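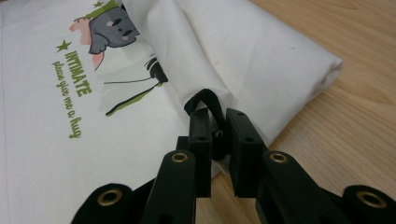 Aranka Major

저장소 안에서 검색 검색어 입력 검색

tridaleo-cloth: 손에 쥐는 그리퍼와 천 집기 데이터

Tridaleo는 공유 작업실 Maltmont의 작업대 한쪽에서 만들고 있는 손잡이형 그리퍼입니다. 로봇 팔 없이 사람이 직접 들고 움직이면서 카메라로 손끝 시점을 기록해요. 처음엔 링크 구조가 부드럽게 움직이는지만 보려던 주말 작업이었는데, 천을 집어 보니 너무 재미있어서 데이터까지 모으게 됐습니다!

현재 상태

2018년 6월 2일에 첫 버전을 올렸습니다. 에피소드는 765개, 사용한 천 물건은 42종입니다. 티셔츠, 행주, 에코백, 얇은 담요처럼 집에서 나오는 것들이 대부분이고, 끈이나 고리가 달린 물건을 일부러 많이 넣었습니다. 넓은 천 주름을 집는 동작과 좁은 끈을 집는 동작은 손가락을 넣는 각도부터 달라서 비교하는 맛이 있어요.

하드웨어

손가락은 검은색이고 좌우 모양이 다릅니다. 왼쪽은 좁은 직사각형 패드, 오른쪽은 더 넓고 각진 블록이에요. 대칭으로 만든 초기 버전에서는 얇은 끈이 자꾸 옆으로 빠졌는데, 한쪽을 넓히고 나니 끈을 받쳐 주는 면이 생겨서 훨씬 편해졌습니다. Brayan Villanueva가 자기 작업대에서 깎아 준 시제품이 출발점이었습니다.

링크 끝에는 황동색 아일릿을 박았습니다. 안쪽 팔과 바깥쪽 팔이 부채처럼 벌어지는 구조라 구멍 위치가 조금만 틀어져도 움직임이 뻑뻑해집니다. 조립할 때는 안쪽 팔부터 끼우고, 손가락이 끝까지 닫히는지 본 다음 바깥쪽 팔을 끼우세요. 순서를 바꾸면 다시 풀어야 합니다. (저는 세 번 풀었습니다.)

폴더 구성

episodes/ 에피소드별 영상과 손가락 벌림 값
objects/ 물건 목록과 짧은 메모
cad/ 링크, 손가락, 손잡이 도면
tools/ 영상 자르기, 시간 맞추기 스크립트
notes.txt 작업 일지. 오타 많음

에피소드 이름은 물건, 부위, 순번 순서로 붙였습니다. 예를 들어 bag_strap_071은 가방 끈 71번째 기록입니다. 집기에 실패한 기록도 지우지 않고 fail 표시를 달아 같은 폴더에 두었어요.

촬영 방법

나무 상판 테이블에 천을 놓고, 일부는 펴고 일부는 말거나 접어 둡니다. 그리퍼를 위에서 천천히 내려 목표 부위 양옆에 손가락을 맞춘 뒤 닫습니다. 조명은 위에서 고르게 비추는 쪽이 좋았습니다. 강한 스탠드를 썼을 때는 흰 천의 주름이 하얗게 날아가서 나중에 경계를 찍을 수가 없었어요.

어려운 경우

제가 제일 좋아하는 건 white_print 묶음입니다. 회색 동물 캐릭터와 "please give me a hug"라는 초록색 글씨가 인쇄된 흰 천인데, 두툼하게 말린 부분 아래로 검은 끈 고리가 튀어나와 있습니다. 끈도 검고 손가락도 검어서 둘이 가까워지면 윤곽이 한 덩어리로 보입니다. 끈에 달린 작은 은색 금속 부속이 그나마 좋은 기준점이 돼요. 게다가 천에는 검은 붓질 같은 그림도 있어서 색만 보고 끈을 찾는 방법은 금방 헷갈립니다. 이런 장면에서 검출기를 돌려 보면 어디가 약한지 바로 드러나서 신나요!

라벨

끈, 고리, 가장자리, 주름 네 종류입니다. 상자와 점을 합쳐 3881개가 넘는 표시가 있고, Harpreet Dufour와 둘이 나눠서 찍었습니다. 주름은 사람마다 시작점을 다르게 보는 일이 잦아서 평가용으로는 권하지 않습니다. 끈과 고리는 서로 한 번씩 바꿔서 다시 봤습니다.

알려진 문제

- 초반 기록은 영상과 벌림 값의 시간이 조금 어긋납니다. tools/의 맞추기 스크립트를 먼저 돌려 주세요.
- 배경이 거의 같은 테이블입니다. 다른 바닥에서 잘 되는지는 저희도 모릅니다.
- 두꺼운 담요에서는 바깥쪽 팔이 천에 걸립니다. 도면 수정 중입니다.
- 힘 센서가 없어서 얼마나 세게 쥐었는지는 알 수 없습니다.

앞으로

8월에는 손가락 패드를 갈아 끼울 수 있는 버전을 올리려고 합니다. 색이 밝은 패드도 시험해 보고 싶어요. 직접 만들어 보신 분은 이슈에 조립 사진과 사용한 나사 규격을 남겨 주세요. 다른 재료로 만든 링크도 궁금합니다. 도면과 데이터는 출처만 적으면 자유롭게 고쳐 쓸 수 있습니다.

관련 저장소
hurko-hinge: 링크 유격 측정 지그
darwish-sync: 영상과 센서 시간 맞추기
maltmont-bench: 공유 작업대 예약표
tridaleo-grip-v0: 대칭 손가락 시절 도면 (보관됨)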